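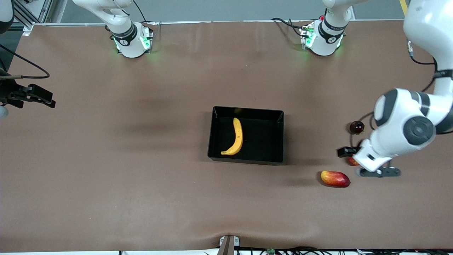 Cetetti, 9/27/22

The banana went in on my fourth try, and I'm counting that as a good morning.

I should back up. I took the job at Wuvau because my sister-in-law saw the card in the bakery window and because it said "patient hands," and I had spent 22 years icing cakes, so I figured, well, I've got those! Aldana Benítez interviewed me for maybe ten minutes. She had me pick up a grape with a pair of salad tongs and put it in a cup, then do it again with my left hand, then do it while she asked me about my commute. I dropped one grape. She ate it and gave me the job.

So now I pack fruit. I pack it from a chair, with a handle in each fist, and the two white arms on the table do whatever my arms do. Pinch the handle, the fingers close. Tip my wrist, the wrist tips. It's a lot like wearing somebody else's coat, where the sleeves are too long and you keep misjudging doorways. Every time I do the whole job from start to finish, that's one go, and the computer keeps it, and at night (I picture this happening at night, I have no idea) it studies all my goes and tries to learn to be me.

The job is simple. Fruit starts on the table, fruit ends up in the black tray. Banana first, left side, stem pointing away from you. Then the mango, then the two little red ones. Khôi Sầm, who had the chair before me, always did the mango first, and you can still tell which of the old goes are his because he swoops. He really does swoop! The arm comes down like a gull on a french fry. Aldana showed me a few of them on my first day and said, "Lovely, but please don't."

I don't swoop. I hover. That's my flaw, according to the notes. I get the left gripper right over the mango and then I sit there thinking about it.

"You're hovering," said Hậu Đồng, who sits at the next station folding towels and can see my screen if he leans.

"I'm deciding."

"It's going to learn to hover. They'll switch it on and it'll just hang there over the mango. Deciding."

I thought about that more than I wanted to. My mother hovered. She'd stand at the stove with the spoon over the pot and you could pass a whole semester waiting for her to stir. I do it too, over the mailbox, over the phone, and most of all over the little green button that says Call Kirstin, which I had not pressed since February.

Kirstin is my daughter. Kirstin Shearer, she kept her dad's name and then she kept his side, is how I used to put it, though I've quit putting it that way because it isn't fair and it isn't even all that true. We had words about the house. I said I'd call when I'd calmed down. Then I was calm, and the phone was right there, and I hung over it for seven months like a gripper over a mango.

Anyway. The banana.

The trouble with a banana is you want to grab it by the middle, and if you grab it by the middle it swings. On my first try it swung and came down crossways in the tray. On the second I squeezed too early and pushed it along the table like a kid with a toy boat. The third one I don't want to talk about. Aldana came over with her coffee and watched me set everything back where it started.

"Can I throw those out?" I asked her. "The bad ones?"

"Mark them as bad. Don't throw them out."

"Why would it want to learn from that?"

"Did you fix it, on the first one? When it landed crooked?"

I had. I'd gone back in and nudged it around with one finger until the stem pointed the right way. It took forever and it looked terrible.

"Then that's a good one," she said. "It's going to drop things too. Somebody has to show it how you go back in." And she wandered off to see about the towels, leaving a coffee ring on my desk that I've decided to keep.

So on the fourth try I came in low, took it a little above the middle, didn't think, and lowered it into the left side of the tray. Stem up, tip curled down toward the front wall, as pretty as you please. I would have liked some applause. Hậu was having an argument with a washcloth.

Then I moved the left arm back over toward the mango, and I stopped. Of course I stopped. There was the gripper, hanging just off to the side of it, with one finger out over the little red fruit, and there was I in my chair with my elbow in the air. I could hear the clock on Khang Kiều's desk, the loud one. I counted to 8. I knew every second of it was going into the machine, all my dithering, saved and labeled with my initials.

"Deciding?" said Hậu.

"Hush," I said, and went down and got it.

It wasn't elegant. I had it by the wrong end and had to put it down and turn it and take it again, but I went back in, and it ended up in the tray next to the banana. The red ones were easy after that. I did 13 more goes before lunch, and Aldana passed all but two.

I ate my sandwich out on the loading steps. It was windy and the bread kept trying to leave. I got my phone out to check the weather and there was the green button, where it always is, and I held my thumb over it a second and noticed my elbow was up in the air, just like in the chair.

I pushed it. It rang long enough for me to get mustard on my sleeve.

"Mom?" she said. "Is everything okay?"

"I got a banana in a tray," I said, and there was a pause, and then she said, "Okay, start at the beginning," so I did.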